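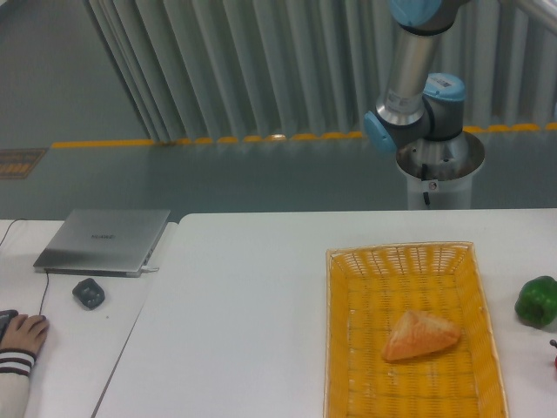
Blue caps, silver arm, white pedestal.

Two years with the Bepari: what it has cost and what I'd check

27/07/2019

I said when I bought the Bepari that I'd write something once I'd had it for two years. The second MOT was last week, so I've been through the folder of receipts and made a start.

For anyone who hasn't read the earlier posts, mine is the 2.0 petrol estate with the five-speed manual gearbox. It was nine years old when I got it and had one owner before me. I'd been after the diesel, but most of my driving is short trips into town and the diesel's filter doesn't like that. The petrol was also cheaper to buy, and there were more of them for sale within an hour of home.

Buying it

I looked at three. The first was at a dealer in Brorau and had been valeted so heavily that the seats were still damp. It drove well enough but the clutch bit right at the top of the pedal and the dealer wouldn't move on the price. The second had a history folder with a gap of four years in it. The third was the one I bought, from a private seller on an estate behind the station. The paperwork was complete, the tyres were all the same make and it started from cold without any fuss.

It had two faults that I knew about. The rear wiper didn't work and there was a scrape along the nearside sill. The seller knocked a bit off for those. I've fixed the wiper. The scrape is still there, with some touch-up paint over it to keep the rust out.

Servicing

The first full service was at the main dealer, mostly so that they could tell me about anything outstanding. They found a recall on the passenger window switch which had never been done, and they did that free while it was in. The service itself came to £314, and I thought that was steep for oil, filters and plugs, so I haven't been back.

Since then it has gone to Budelent, the independent garage on the Brorau road. They did the second service for £121. That was a smaller job, oil and filter only, so the two figures can't really be set side by side, but their hourly rate is a good deal lower as well. They will also let you supply your own parts if you ask first.

The big bill was in June last year. I'd been hearing a knock from the front over speed bumps, and had put it down to a drop link, which is the usual thing on these. I replaced both drop links on the drive one Sunday and the knock was exactly the same afterwards. Budelent had it up on the ramp and found a split bush in the lower arm on the driver's side, and a top mount that had nearly had it. They did both sides, arms and top mounts, plus an alignment. £523 all in. The steering was noticeably better on the way home, so it had probably been going for a while before I noticed.

If you are looking at one of these, find a road with speed bumps and drive over them slowly with the window down and the radio off. The drop links rattle. The arm bush is more of a dull thud and you feel it through the floor.

Other things that have gone wrong

The battery failed the first winter. It was the original as far as I can tell, so no complaints there. Take care when ordering, as two sizes are listed for this car and the smaller one fits the tray but leaves the clamp loose.

The heater blower stopped working on speeds one, two and three, and only worked on four. This is the resistor pack behind the glovebox. It's held in by two screws and takes twenty minutes, most of which is getting the glovebox out and back in again. I bought a second-hand one from a breaker and it's been fine.

Water gets into the spare wheel well. I've had this twice. The first time I dried it out and resealed the nearside rear light, which helped a bit. The second time I found the grommet where the tailgate wiring goes through had shrunk and was letting water run down inside the trim. A new grommet has mostly cured it. I still lift the boot floor after heavy rain to have a look.

The driver's seat bolster has worn through on the outside edge. I haven't done anything about that.

What it's like to drive

It's a comfortable car. The ride is soft, with a fair bit of roll if you go into a roundabout too quickly, and the seats are good for two or three hours before I want to get out. On the motorway it could do with a sixth gear. At seventy the engine is turning over faster than I'd like and you have to put the radio up to hear it.

Round town it's light and easy to place, although the rear pillars are thick and reversing is partly guesswork. There are no parking sensors on mine. The boot is the best thing about it. The back seats fold flat, the loading lip is low, and I've had a chest of drawers in there with the tailgate shut.

Fuel economy is ordinary. I used to write down every fill-up but gave up after the first year, when the average had hardly moved in months. If you do a lot of motorway miles, the diesel would make more sense.

Tyres

It came on Onas all round, a make I'd never heard of. They were fine in the dry and a bit vague in the wet, and they wore down evenly enough. I've replaced the fronts with something mid-range and it pulls away from wet junctions with much less wheelspin. The rears have plenty of tread left, so they're staying on for now.

Would I buy another

Yes, probably, though I'd look for one with the arms already done and a receipt to show for it. I'd also pay a bit more for the later model with the sixth gear, if one turned up in a colour I could live with. The facelift cars have a better radio too, with Bluetooth, whereas mine has a cassette-sized slot with a plastic cubby in it.

This year's MOT was a pass with two advisories, slight corrosion on the rear brake pipes and a front number plate starting to lift at one corner. I've stuck the number plate down. The brake pipes have been greased and Budelent are going to look at them again when it goes in for the next service.

The next job is the rear brake discs, which have a lip on them. I've got the discs and pads in the garage already and need to borrow a wind-back tool for the calipers. I'll put up a separate post with the part numbers when I've done it, as the ones in the online catalogue were wrong for my chassis number and I had to send the first set back.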